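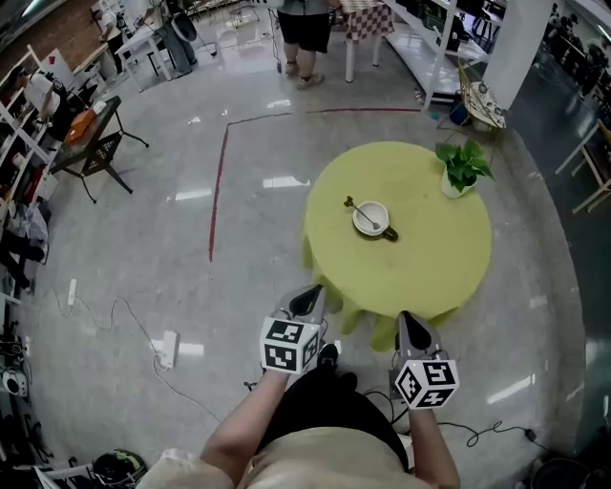 Round tablecloth on a small table: how long should it hang?

kaja_b
October 2019
Good evening to all. I am setting up a corner for coffee in a big room with a grey polished floor. The table is round, the cloth is yellow-green and it hangs in folds nearly everywhere, at the front it goes down towards the floor. On top I keep one cup with saucer and spoon and a plant in a small white pot. My question is simple. Do I cut the cloth shorter, or do I leave the folds? Across the room there is another table with a red and white checked cloth, and I am afraid the two are fighting.
Kaja Baranauskienė

Ferel
Leave it. A round table with a short cloth looks like a mushroom. The folds are the whole reason to buy a round one.

jurimine46
I don't agree with Ferel. When people sit down for coffee, a long cloth goes on their knees, and then somebody stands up and the cup travels with him. I had this in July at my sister's house. We lost 4 cups from her good set. Cut it so that it ends a hand above the seat of the chair.

Ferel
Your sister's table was full of children, you told us this in the other thread. It is a different case.

jurimine46
The children were in the garden.

M. Lis
Dear Kaja, before you cut, please wash the cloth once at 60 degrees, if the label allows it. Mine was cotton and it became shorter by the width of my palm. If I had cut first, I would have now a very big napkin. Then iron it while it is still a little damp, and lay it on the table for one night. The folds fall differently after.
About the checked cloth I would not worry. Red and yellow-green are both cheerful colours and the tables are not side by side.
Mieczysław Lis

Lovo
The colours do fight, sorry. I would put a plain cloth on one of them. Also your plant is near the edge of the table, and it has broad leaves. Mine was standing like this and each person who passed took a leaf with the sleeve. In the middle it is safer, but then of course you don't see the person opposite.

kaja_b
Thank you, so many answers. Lovo, the plant I can move. Mieczysław, the label is gone, so I will try first at a low temperature. I prefer not to buy another cloth, I still have to find cushions for the chairs. One has a patterned cushion in grey and white and I like this one very much.

venckus
For cushions take the grey from that pattern and make the rest plain. About the length I am with jurimine46, but don't cut, only fold the hem inside and sew it with big stitches by hand. You can open it again if you change your mind.

jurimine46
This is also good. I take back the scissors.

Ferel
I still say leave it.

kaja_b
I will wash it, then do the hem like venckus writes, with yellow thread. Does somebody know if the iron can mark this kind of colour? Mine is old and gets very hot on one side.

M. Lis
Iron it from the wrong side, with a thin towel between.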